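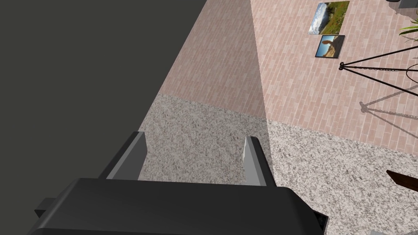

Lenni Karppinen pose des moquettes et en répare depuis 20 ans. Il a appris chez Niskanen, une maison de revêtements de sol où il est resté jusqu'à la fermeture de l'atelier, puis il s'est mis à son compte. Il travaille surtout pour des hôtels et des bureaux, un peu pour des particuliers. Nous l'avons rencontré en mai à Juvdale, entre deux chantiers, dans le local où il range ses chutes.

Les rouleaux sont debout contre le mur, étiquetés au feutre. Il garde tout ce qui dépasse la largeur d'une main. « Le client jette ses restes le jour de la pose. Cinq ans plus tard il m'appelle pour une brûlure au milieu du salon et il n'a plus rien. Le coloris a été retiré du catalogue, ou bien il existe encore mais le bain de teinture a changé. J'essaie donc d'en garder un morceau pour chaque chantier, avec l'adresse dessus. »

La réparation représente aujourd'hui la moitié de son activité. Elle était marginale à ses débuts. Chez Niskanen, on remplaçait la pièce entière dès qu'une zone était abîmée, et personne ne demandait de devis pour autre chose. Il situe le changement au moment où les gestionnaires d'immeubles ont commencé à regarder le prix de la mise en décharge. « Arracher, ça coûtait presque rien. Maintenant il faut trier, il faut une benne, il faut parfois décoller un vieux dossier en mousse qui part en poussière. Pour une tache grande comme une assiette, le calcul est vite fait. »

Son plus gros chantier de l'an dernier était un ancien siège de la société Allbridge, transformé en bureaux partagés : 900 mètres carrés de dalles sur un seul niveau. Le nouveau locataire voulait tout changer. Karppinen a proposé de déplacer les dalles usées des couloirs vers les zones cachées, sous les armoires et dans les locaux techniques, et de ramener les bonnes dans les passages. « Il faut respecter la flèche imprimée au dos. Si vous tournez une dalle d'un quart de tour sans le vouloir, elle paraît d'une autre couleur. On a travaillé de nuit, à partir de dix-neuf heures, pour ne pas gêner l'étage du dessous. »

Il a fallu 14 nuits. Le résultat n'est pas parfait, il le dit lui-même. Près de l'ascenseur, une rangée reste plus claire que ses voisines. Il avait prévenu le locataire, qui a accepté.

Sur les moquettes en lés, le travail est différent. Il découpe un carré autour du dommage, prélève un morceau de la même taille dans une chute ou au fond d'un placard, et le colle bord à bord. La difficulté tient au sens du velours. « Je passe la main à plat, plusieurs fois, et je marque le sens au crayon gras sur le ruban avant de couper. J'ai raté ça une fois chez une dame, en début de carrière. On voyait le carré depuis l'entrée. J'y suis retourné, j'ai recommencé à mes frais. » Pour la coupe, il écarte d'abord les fibres avec un tournevis plat, puis passe la lame entre deux rangs, jamais à travers. Il change de lame toutes les deux coupes.

Les modèles mouchetés sont ceux qu'il préfère réparer. Le mélange de tons absorbe les petites différences et le raccord disparaît après quelques semaines de passage. Les unis sont plus difficiles, surtout les beiges et les gris pâles. Les motifs géométriques peuvent se révéler impossibles si la chute ne tombe pas au bon endroit du dessin. Il refuse alors le travail.

On lui demande souvent quoi faire contre les taches. Il n'a pas de recette particulière. « De l'eau tiède, un chiffon blanc, et on tamponne. Les gens frottent. Une fibre frottée, elle s'ouvre, et là je ne peux plus rien pour elle. » Il déconseille les mousses en bombe, qui laissent un résidu collant où la poussière s'accroche. Pour le café au lait, il recommande d'appeler quelqu'un si la tache a séché, à cause de l'odeur. Pour la cire de bougie, il gratte avec le dos d'une cuillère et finit au fer doux à travers du papier absorbant.

Il est plus réservé sur les aspirateurs. Beaucoup de ses clients passent une brosse rotative trop dure sur des moquettes bouclées. Une boucle tirée peut filer sur toute la longueur d'un couloir. Il conseille de la couper au ciseau, au ras du velours, et surtout de ne pas tirer dessus. « Les équipes de nettoyage n'ont pas le temps, je le sais bien. Mais une boucle coupée le jour même, ça ne se voit pas. »

Depuis deux ans, il forme un apprenti, en lien avec le centre de formation de Saresus. Le programme consacre très peu d'heures à la réparation. L'essentiel porte sur la pose de sols souples, où se trouve l'emploi. Karppinen fait donc travailler le jeune homme sur des chutes posées au sol du local, avec des trous qu'il découpe exprès. « Au début il voulait aller vite. Je lui ai fait refaire le même carré pendant une semaine. Il en avait assez. Maintenant il coupe mieux que moi dans les unis, il a de meilleurs yeux. »

Il a mal aux genoux et ne s'en cache pas. Il porte des genouillères toute la journée et n'utilise presque plus le tendeur à coup de genou, sauf dans les escaliers. Les escaliers, il voudrait d'ailleurs les laisser à l'apprenti dès l'année prochaine. La boutique, en revanche, il ne l'envisage pas. Un ancien collègue lui avait proposé de s'associer pour vendre des tapis. Il est allé voir le magasin, y est resté une matinée et a décliné.

À notre départ, il cherchait une chute de laine verte pour un cabinet de notaire. Il en avait noté l'adresse sur l'étiquette, mais l'encre avait passé et il déroulait les rouleaux un par un.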